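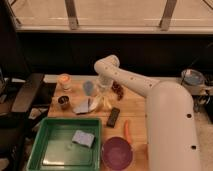 The Kena Tabletop Kit is the equipment package we put together for school robotics clubs that have an arm, or are about to get one, and have discovered that an arm on its own mostly waves. It supplies the table half of the problem: things to pick up, places to put them, and task cards saying which goes where. Beginners tend to start with the carrot and the purple bowl, which sounds like an insult until you try it. A carrot tapers. The gripper that held the fat end beautifully will squirt the thin end across the wood, and a bunch of bananas fans out in so many directions that students have been known to hold a meeting before attempting it. The sponge in the green tray is more forgiving, apart from the raised sides, which will catch a careless wrist on the way in.

The kit was worked out with the after-school club at Jinthorpe, where Nermina Trajkovski has coached for long enough to have firm views on fruit. Her students wrote most of the task cards. We corrected the spelling and left the attitude alone.

## What comes in the box

- Play food set: carrot, banana bunch, and other groceries of awkward shape
- Bowls and cups, assorted, including one translucent cup that depth cameras dislike
- Rectangular tray with raised sides
- Sponges, two, plus one spare for the club that glues the first one to something
- Folding cloths in gray and blue
- Task card deck, 100 cards, sorted by difficulty
- Score pads and a coach's binder

**Not included:** the arm, the gripper, the table, the laptop, or the patience.

## The task cards

Each card gives a starting layout, a goal, and a time limit. Green cards are single moves: carrot to bowl, sponge out of tray. Yellow cards chain two or three moves together, and this is where clubs learn that a small mistake in step one comes back in step three with friends. Red cards involve cloth. Coaches who want a quiet meeting should hand out a red card.

A card can be run by remote control, by recorded motion, or by whatever program the students have written at that point in the year. We score them separately. A team driving by hand will beat a team running code nearly every time in the fall, and the hand drivers should enjoy it while it lasts.

The last ten cards are blank. Jinthorpe used theirs up in one meeting, and one of them simply read "make lunch."

## Will it work with our arm?

Any tabletop arm with a two-finger gripper that opens wide enough for the largest bowl rim will manage the green and yellow decks. The kit has been used with the Rarkico club arm and with the older Mwakyusa trainer, whose wrist is slower but whose manual is much funnier. Suction grippers can do the tray tasks and will sulk at the sponge.

The table matters more than people expect. Use a solid one and fix the arm's base down properly. Wood is fine. A wheeled cafeteria table is a different hobby.

## Specifications

| | |
|---|---|
| Catalog number | KT-735 |
| Task cards | 100 |
| Heaviest single item | 258 g |
| Recommended team | 3 to 5 students |
| Recommended grades | 7 to 12 |
| Storage | One lidded tote, stackable |

## Coach's notes

Keep people's hands outside the arm's reach while it is powered. One student holds the stop button and does nothing else, including offer advice. Rotate that job or you will hear about it.

Wash cloths and sponges now and then. Play food wipes clean with dish soap. Real food can be swapped in for the upper cards, and Nermina recommends it once, in moderation, with the windows open.

Marking the start positions with tape makes runs repeatable. It also ends the argument over whether the carrot was "basically there."

## Club league

Kit owners can enter the Kena Tabletop League, which opens each February. Teams draw five cards, record their runs in one take, and send in the video with a signed score sheet. Edited video is disqualified, and yes, we can tell when the bananas teleport. The highest score so far is 3,000 points, held by Jinthorpe, who bring it up.

## Ordering and spares

Schools may order by purchase order or card. Bowls, trays, and sponges are sold singly, and the play food is sold as a set. Replacement card decks ship with ten fresh blanks. For quotes, write to the school desk and include your arm's model and gripper opening, so we can warn you about the bowls before you meet them.

Page updated 24 November 2022.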